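Stargazing trips have made me fussy about what I pack, and most of it comes out of the kitchen. Last January I drove to Uvedow with 2 flasks of soup and fogged up my own binoculars before I'd found Orion – lids stay on near the lenses now!
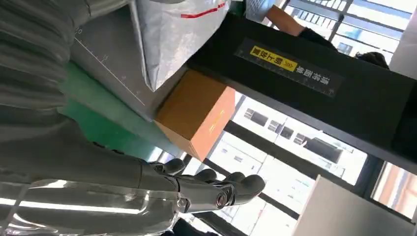
Red light is the other thing. I tape a scrap of red candy wrapper over my flashlight with a rubber band on top, and my eyes stay used to the dark. To cut it neatly, use a flat panel with ruler markings printed along the edge – so much easier than guessing. Pack a spare piece, too.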